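Two engines, one press release

Nondilik and Brotar have announced they will be building propulsion packages together, and my inbox has been full of people telling me this is the biggest thing to happen to workboats in years. I read the release twice over coffee. I'm still waiting for the part that affects anybody with a boat.

What it says, once you scrape off the paint: Nondilik makes the gearboxes, Brotar makes the thrusters, and from August a yard can order both on one contract. Fine. Yards have been bolting those two together for as long as I've been hanging around slipways, and the phone call to order them separately was never the hard part of the job.

The claim everyone is quoting is the fuel number. A "typical" harbor tug is supposed to save 500 gallons a month. Typical of what? A tug that spends its life sitting at the dock waiting for a ship burns fuel very differently from one that is pushing all day, and the release doesn't say which one they had in mind. It doesn't say what the old setup was either. If you take out a tired gearbox and a bent propeller and put in anything new, you'll save fuel. You could do that with the competition's gear, or with a decent overhaul.
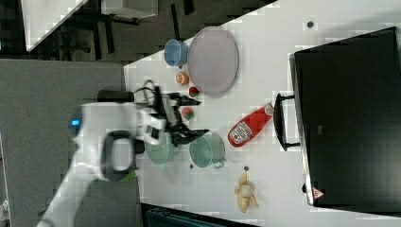 My bigger worry is service. When a thruster seal goes, what matters is how long the boat stays tied up, and a joint package gives you two companies that can each point at the other one. I've watched that argument happen over a vibration problem and it ate most of a season. Ask a salesman about it and he'll start pushing the tableware around to show you the arrangement – the lavender plate is the hull, the little blue cup lying on its side is the thruster – and he makes it look very simple. Then ask him who pays for the haul-out. The release gives warranty terms one line, and that line says they will be "harmonized."

Iyamu tried something like this with its ferry drives. One contract, one logo, lots of handshakes. The owners I talked to ended up with two sets of manuals and a parts list that didn't match either of them.

To be fair, Plorkard has ordered the first 2 sets for its new boats, and Plorkard is not a yard that throws money around. But a launch customer usually gets a launch price, so I wouldn't read much into it until somebody pays full freight.

I'd like to see fuel logs from a working boat, before and after, same crew and same harbor. I've written to both companies asking for them. Brotar sent me the brochure.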